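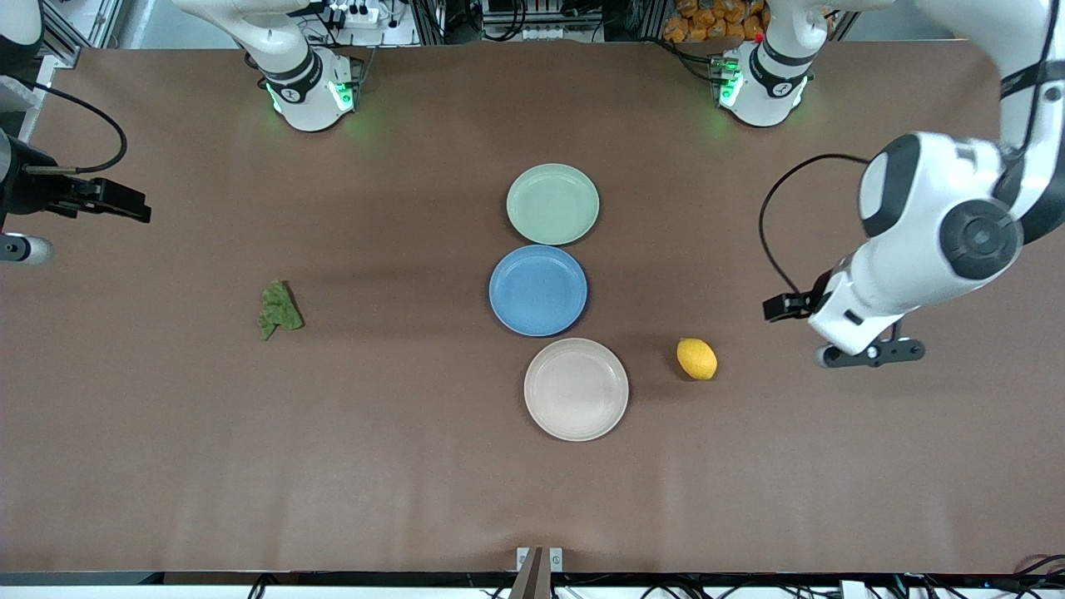

Outdoor Living Products, Unit 7: Parasols and Parasol Bases
Notes for showroom staff
Tutor: Elis Griffiths

Reading before the session: the Stenitum care booklet, sections on canopies and cranks.

1. Two basic types

Centre-pole parasols stand in the middle of a table or in a free-standing base. They are cheaper, lighter and easier to put away. Cantilever parasols hang from an arm at the side, so the pole is out of the way of the chairs. They need a much heavier base and more room behind.

Ask the customer where the shade is needed and at what time of day. A parasol placed for midday sun will often be in the wrong spot by late afternoon. Tilting models help with this, and so does a cantilever that turns on its foot.

2. Canopy cloth

Polyester is the usual choice at the lower end. It fades sooner than acrylic, particularly in reds and dark blues. Solution-dyed acrylic has the colour all the way through the fibre and keeps it longer. Olefin sits between the two on price.

A vent at the top lets wind through. It does not make the parasol safe in a gale. All canopies should be closed when not in use and tied with the strap.

3. Bases

Most returns in this range come down to the base. Check three things with the customer:
- the pole diameter against the base collar
- the weight the maker asks for, which is printed on the label
- the surface it will stand on

Water-filled bases should be emptied before the first frost. We normally remind customers of this in November. Sand can stay in over winter.

4. Winter storage

Brush off loose dirt, wash with mild soap and cool water, rinse, and leave open until fully dry. A canopy put away damp will grow mould inside the cover. Oil the hinges on timber frames, but keep oil off the cord.

5. Task for next time

Work in pairs. Take one Arkero centre-pole model and one cantilever from the Wusilau range. Write a short comparison for a customer with a small paved yard, 2 chairs and a side table. One page is enough. Hand it to Senad Stan at the trade desk.

Unit 8 covers cushions and covers.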